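**Gramden Animal Clinic - Veterinary Technician (full time), Quintana location**

We are hiring one veterinary technician for our Quintana clinic. The start date is in August, with some room to move for the right person.

Gramden is a small animal practice. Most of our patients are dogs and cats, with a fair number of rabbits and a few ferrets. The Quintana clinic sees around 100 patients a week. You would join a team of 13, including 3 veterinarians.

## What you would do

- Take histories and record weight, temperature, pulse and breathing rate
- Draw blood, place IV catheters and collect urine and fecal samples
- Run in-house lab work: blood counts, chemistry panels, urinalysis, fecal floats, heartworm tests
- Take dental and full-body X-rays
- Monitor anesthesia during spays, neuters, dental cleanings and mass removals
- Give vaccines and medications as directed by the veterinarian
- Call owners the day after surgery and write down what they tell you
- Teach owners how to give insulin, ear drops, pills and fluids at home

Technicians rotate between exam rooms, surgery and dental, usually a week at a time. Cleaning is shared by everyone on the shift, veterinarians included.

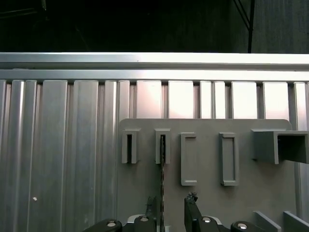 Surgery mornings start at 7:15 a.m. On exam room weeks you start at 8:30 a.m. and finish when the last patient has been discharged, normally by 6:30 p.m. The schedule is four ten-hour days, with one Saturday a month. We do not take overnight patients. After-hours emergencies go to the hospital in Lostari, so there is no on-call duty.

## What we need from you

- A current veterinary technician license in this state, or a test date already booked
- At least one year of work in a clinic or shelter (school rotations count toward this)
- Comfort handling nervous and fractious cats with low-stress methods
- Able to lift 40 pounds alone and more with help
- Clear handwriting or fast typing - our treatment sheets are still on paper, but patient records are on the computer

Dental X-ray experience is helpful. We can train you if you have not done it before. Spanish is also useful at the front desk and on the phone.

## Pay and benefits

Pay is hourly and depends on experience. We will give you the range on the first phone call. Health insurance starts after your first full month. You also get paid vacation, a uniform allowance, a discount on care for your own pets, and $600 a year for continuing education. License renewal fees are paid separately and do not come out of that amount.

## How to apply

Send a resume and a short note to the Quintana clinic by email or drop them off at the front desk. In the note, tell us what kind of clinic work you have done most and when you could start. Please include two references - at least one should be a veterinarian or a licensed technician.

The process is a phone call, then a paid half-day working visit. Bring closed-toe shoes. Scrubs can be borrowed.

We are also looking for a part-time kennel assistant at our Flallby location. No experience is needed for that job, and applications go directly to the Flallby clinic.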